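In Defense of the Tray

Every June the parents' group in Ondberg clears out the playroom cupboard, and every June somebody wants to buy more storage. Last time the proposal was a wall unit from the Curum catalog with 30 drawers. I voted against it, and I would vote against it again.

Small toys don't need drawers. They need a tray, a plate or a bowl, and a clear piece of table. A drawer hides what is in it. A child who can't see the blocks doesn't ask for the blocks, and an adult who can't see them buys another set. When we emptied the cupboard we had 167 loose cubes in it, from at least four sets, most of them in boxes that had been taped shut.

What I use at home came out of the kitchen. I have a metal tray with a rolled edge and a dark mat in the bottom, a plate with a red rim, and a blue bowl that the plate can sit on. The blocks are plain red and plain blue.

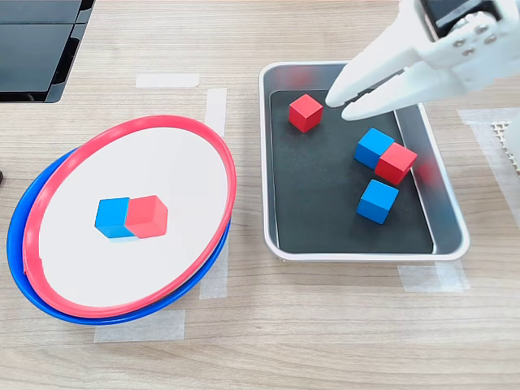 The mat matters more than the tray. On bare metal a block slides and makes a racket every time it lands. On the mat it stays where it was put, and a bright color is easy to find against black. I cut mine with kitchen scissors, and it took two tries.

People tell me that a shallow tray holds too little. I think that is the best thing about it. If the blocks pile up over the lip, there are too many out. Put some back in the box and leave the box on the high shelf. Moving a few cubes from tray to plate and back will fill a good part of a morning. More than 62 pieces on a table fills about five minutes, followed by a long time on your knees. 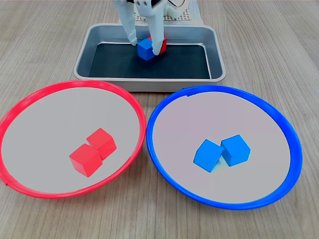 Blue in front, red behind, both still on the mat.

I have nothing against the Curum unit as furniture. A neighbor on Baranauskienė has one and keeps sewing things in it, which is a fair use for small drawers. But a playroom is used by people who are three feet tall and in a hurry. They tip things out. With a tray, tipping out and putting away are nearly the same motion, and a child can do both.

We have the cupboard to go through again soon. I will be bringing my spare trays.

Gerkach Neighborhood Pages | Contact | Copyright Gerkach | Back to top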